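Robotics > Simulation > Data cards

# Kotthorpe thin-object grasp set, fault release

9 min read

README for the fault release. Read this before you train on anything, please. The clean release has its own card and you shouldn't mix the two folders.

Maintainers: Xiaoqing Cui (sim), Fidel Bravo (labels). Safety review by Catalina Herrera. Last real edit October 2021, small fixes since.

## What's in it

862 episodes, all simulated. One arm, one round table with a cloth, one thin object per episode. Task is always the same: come down over the object, close, lift, hold.

- 355 labeled `fault_contact`
- 192 labeled `fault_empty_close`
- the rest labeled `ok`, and see below for why you shouldn't trust that label blindly

Two views per episode. Joint positions, commanded and measured. Gripper width, commanded and measured. Contact forces from the physics engine, which are the thing that went wrong.

## What happened

Short version. The gripper was pressing into the tabletop and the log said it wasn't.

Longer version. We had a batch planned for Eichhorn, the grasp planner, to get it some practice on flat wiry things. It was fine on blocks and mugs. Flat objects are nasty because the fingers have to go right down to the cloth and there's no slack, a few millimeters high and you close on air, a few low and you're pushing on the table.

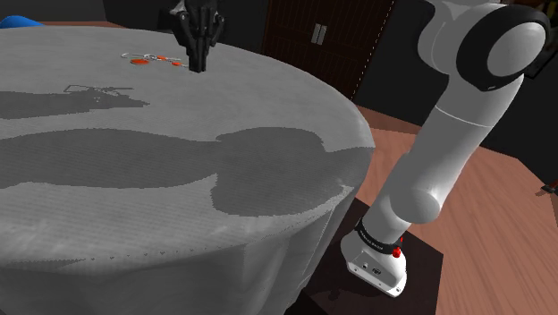 Fidel noticed the first one. Commanded height and measured height didn't agree at the bottom of the descent, the arm was being held up by something, and the contact force column read zero the whole way. Zero is a legal value so none of the checks fired. Episode got marked ok. Then another, then a long run of them.

Xiaoqing dug into it. The cloth and the table are two separate bodies in the scene. The cloth is visual plus a thin collision skin, the table under it is the real solid. Force logging was subscribed to the cloth skin only. When the fingers went through the skin in a single physics step they landed on the table body, and the table body wasn't on the list. So real contact, real load on the joints, nothing written down.

On hardware that would be a stopped arm at best. At worst bent fingers, or a wrist joint that's never quite right again. The force limit was there in the config but it read from the same column, so it had nothing to trip on. That's the part Catalina wrote up as a safety matter and why the batch was pulled off the shared drive for a while.

## Why we kept it

Renato Lagos asked for it. His fault detector needs cases where the log lies and the joints don't, and you can't easily fake those. So nothing has been re-simulated. Contact columns are exactly as first written, wrong values and all.

We added one new column, `contact_fixed`, recomputed offline from joint torques plus the pose. It's an estimate. Good enough to say yes or no, not good enough to read newtons off it.

## The labels

`fault_contact`: the fingers loaded the table body and the original column missed it. Taken from `contact_fixed`, then looked at by a person.

`fault_empty_close`: the gripper closed fully with no object between the fingers, and the planner reported a grasp. Separate bug, same root really. Eichhorn used "force seen, then width stable" as its success test, and someone had put in a fallback that skips the force part when the column is all zeros. So it skipped it every time.

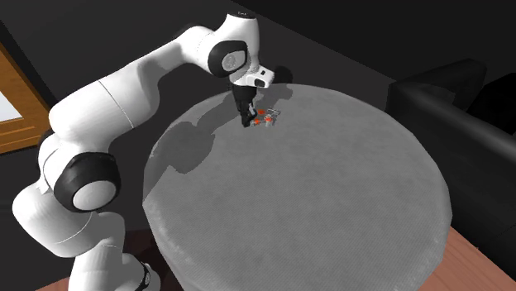 Labeling the empty closes was slow. Width alone doesn't settle it with objects this thin, the measured gap on a good grasp and on a miss are nearly the same number. Side position was what Fidel ended up going by, then height. In the wide view you can have the fingertips down close to the tabletop with the wire-like piece lying right next to them, orange-red spots and all, and a single frame like that doesn't give you a label either way. Go to the joint trace, then the object pose, then decide. Shadows don't help, the arm throws a big one over the table and people kept reading it as part of the gripper.

`ok`: niether of the above. Does not mean the lift was pretty.

## Known problems

- Finger tips can sit inside the cloth skin for a step or two. Left as is.
- Object pose jitters when it's flat and not being touched. Tiny, but if you take a derivative you'll see it.
- Contact times can be one step late against the joint log.
- The two views aren't synced to the same step. Close. Don't do stereo with it.
- The first 700 episodes use the old friction value for the cloth. After that it was raised. Column `cloth_mu` tells you which.
- Some `ok` episodes have a hard touch that stayed under the threshold. If you're training anything that will run on a real arm, re-threshold it yourself.

## Don't

Don't use the original `contact` column as ground truth. Don't average it with `contact_fixed` either, we've had that question twice.

Don't train a grasp policy on the whole thing. It will learn that pushing down on the table is free. Xinyi Long tried a small run to see how bad it'd be, and the policy leaned on the table in nearly every test. She stopped it there.

Don't copy the arm config out of this release. Force limit is still wired to the bad column in it, on purpose, so that the logs replay. The right one is in the Grander repo under the same name, check the header line says `limits: joint_torque`.

## What changed after

Force limit now reads joint torque directly and doesn't care which body was hit. Logging subscribes to every collision body in the scene by default and you have to opt out by name. An all-zero contact column across a descent fails the episode. The fallback in Eichhorn is gone, if there's no force data it reports "unknown" and the arm backs off.

Also a dumb test that should have existed from the start: before each batch the arm presses on the bare table on purpose, gently, and if the log doesn't show it the batch won't start.

The limit change went onto the real arm before anything else moved on it. Catalina signed that off after a slow press test with the stop button in hand. Notes are with her, ask.

## Loading

Tundum reads it, any version with the `faults` flag. Without the flag it will drop `contact_fixed` silently, wich has burned two people so far. Plain reader works too, one folder per episode, one table file, two video files.

If a file won't open check the episode isn't on the skip list in `skip.txt`. Those are truncated and we haven't decided what to do with them.

## Reporting

Wrong label? Send Fidel the episode number and the step, not a screenshot. Next relabel pass is planned for December, anything that comes in later waits for the one after.

Related

- Kotthorpe thin-object grasp set, clean release
- Eichhorn: success tests and when they lie
- Press test before every batch, how to set it up
- Tundum reader: flags and defaults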